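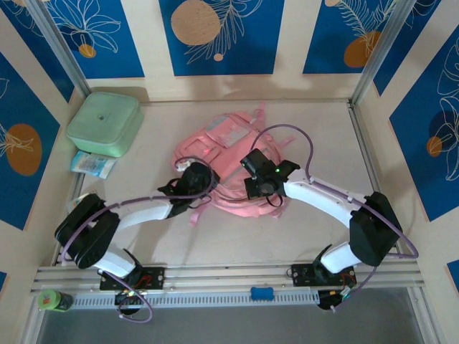

Chapter 15
Can Machines Do the Chores Yet?

A dishwasher is a robot of a sort. It does one job, in a closed box, on objects that somebody else has loaded. Most machines that work well in homes and shops are like this. The harder question, and the one this chapter deals with, is what happens when the box is taken away and the objects are soft.

Consider a school bag. A child of seven can pack one without thinking. For a pair of robot arms the same chore breaks into many smaller ones: find the opening, take hold of a zip, keep the cloth still while the zip moves, pick up a thin book from a flat table. Cloth folds in a new way each time it is touched, so a movement that worked once may fail on the next try. Books are stiff, but a thin one gives a gripper very little edge to hold.

The Kolar trials, which we return to in Section 15.2, logged 1479 attempts at household tasks of this kind. Rigid objects in known places gave little trouble. Bags, towels and packets accounted for most of the failures – and a single task could take up to 15 minutes.
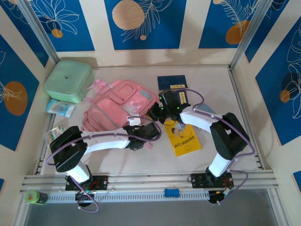 Nwosu takes a less patient view, arguing that a chore is only done when a person no longer has to stand by and watch. By that test, Nwosu writes, packing a bag is still a human job, and so is filling shelves in any shop that changes its stock each week.

Shop floors do offer one advantage over homes. The Clakel warehouse study covered 2000 items, all of them listed and measured beforehand. A family kitchen has no such list.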